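Trolance Help Desk
Ticket: Left gripper track jumps during handheld recording
Project: Norent tabletop set
Opened by: Jörg Oltmanns
Assigned to: Mattes Ostermann
Priority: Normal
Status: Closed
Opened: Monday, April 8, 2019

Reported problem

We record table tasks with the two handheld grippers and the head camera. After the import at Plerkholm, a lot of the episodes fail the pose check. The right gripper track is fine. The left one jumps sideways for a few samples, comes back, and jumps again later in the same episode. When I play the track over the video, the drawn gripper leaves the real one by the width of a hand.

The batch has 1,488 episodes. The check rejected 72 of them, all for the left side. None were rejected for the right.

The rejected ones are not spread evenly. Most are pick-up tasks where the left hand waits near the front of the table while the right hand does the work. In tasks where both hands move the whole time I see very few.

What I tried before opening the ticket:
- Restarted the recorder and both grippers. No change.
- Imported one rejected episode again. It jumps at the same samples.
- Swapped the left USB cable for a spare. No change.

Attached: import log, three rejected episodes, one good one from the same hour.

Reply, Mattes Ostermann

Thanks, the attachments opened fine. Since the import gives the same result twice, the fault is in the recording or in the setup file, so leave the import alone for now.

Please send me:
1. The marker setup file from the recording computer.
2. The recorder version shown on the start screen.
3. Whether anything on the left gripper was taken off or replaced before this batch.

Please don't delete the rejected episodes. If it is the setup file, we can work the tracks out again from the video and you won't have to record them a second time.

Reply, Jörg Oltmanns

Setup file attached. Recorder is version 2. The finger pad on the left gripper was changed before the batch. Albers did it, and he says he took the small marker cube off to reach the screw and put it back after. The big one stayed on.

Reply, Mattes Ostermann

That fits. The setup file says which face of each cube points which way. The tracker uses the large marker when it can see it well and leans on the small one when it can't. If the small cube went back on turned by one face, the two markers disagree about where the gripper is. As long as the large one wins, the track looks good. When the hand rests low and close to the body, the view of the large marker gets poor, the small one takes over, and you get the jump.

Check it like this. Hold the left gripper still over the middle of the table and open the live view. Cover the large marker with a card. If the drawn gripper moves when the card goes on, the small cube is turned.

Reply, Jörg Oltmanns

Did the card test. The drawn gripper swings over to the side as soon as the card is on, and swings back when I take it off. Same thing five times. On the right gripper the card does nothing.

Should I turn the cube or change the file?

Reply, Mattes Ostermann

Turn the cube. If you change the file, it won't match the older batches, and someone will load the wrong one sooner or later. I'll make a separate file here just for repairing this batch.

Steps for the left gripper:

1. Close the recorder. Leave the gripper plugged in.
2. Loosen the screw under the small cube and lift the cube off. Wipe the seat.
3. Turn the cube so its printed number matches the drawing in the setup guide, page 4. Tighten by hand until it stops, no further.
4. Start the recorder and wait for the indicator to turn green.
5. Do the card test again, first in the middle of the table, then low at the front edge.
6. Record a short pick-up with the left hand kept near the front edge and the right hand reaching out to the object. That is the pose that failed, so it's the one to test. Both grippers should have their markers toward the head camera, with the cables running back along the arms.

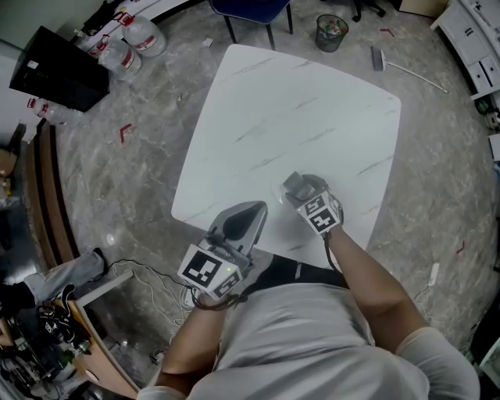

7. Run the pose check on the new episodes before you go on with the regular list. Send me the result even if everything passes.

Reply, Jörg Oltmanns

Cube turned. It was off by one face, as you said. Card test is good in both places now, the drawn gripper stays put.

I recorded 58 test episodes, all with the left hand held at the front. All 58 passed the pose check. Log attached.

One more question. We use some clear objects in this set. Could those have had anything to do with the rejects? A few of the bad episodes were with clear ones.

Reply, Mattes Ostermann

No. The pose check only looks at the markers on the grippers and doesn't know what is on the table. Clear objects may be harder for the model to learn later, but that is a matter for the task list. Keep them in.

I ran the 72 rejected episodes with the repair file. 70 pass. The other two have the large marker out of view for too long at the start, and I have marked them as dropped. Please record those two tasks again when you get to them. I also ran the repair file on the rest of the batch, because a small jump can stay under the limit and still get through. Use the new export for training and throw out the old one.

Reply, Jörg Oltmanns

New export is in, old one removed. Both dropped tasks are recorded again and passed.

Could the card test go into the checklist for after a pad change? Albers asked for it too.

Reply, Mattes Ostermann

Added to the checklist, under "After any work on a gripper." It applies to both sides. The setup guide still shows the old drawing for the right cube. That one has its own ticket and is planned for June.

Resolution

Cause: small marker cube on left gripper refitted one face off after finger pad change.
Fix: cube turned to match setup file; batch tracks worked out again with repair file.
Data lost: two episodes, both recorded again.
Closed by: Mattes Ostermann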